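Worktops and benches: getting marks off

Updated 8/27/18

## Everyday scuffs

Grey scuffs on a white top usually come off with a damp cloth and a little washing-up liquid. Wipe in one direction, rinse the cloth, then go over it again. Leave scouring powder in the cupboard - it dulls the finish and the next lot of dirt sticks faster.

For pinkish stains, mix bicarbonate of soda with water to a paste, leave it on for 30 minutes and wipe off. Try a corner first.
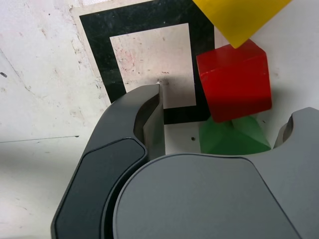

## Tape and glue

Warm the tape with a hairdryer on low and peel it back slowly. Rub any sticky bits with cooking oil, then wash with soapy water. Hanneke Desmet uses an old bank card as a scraper and it works well on dried glue too.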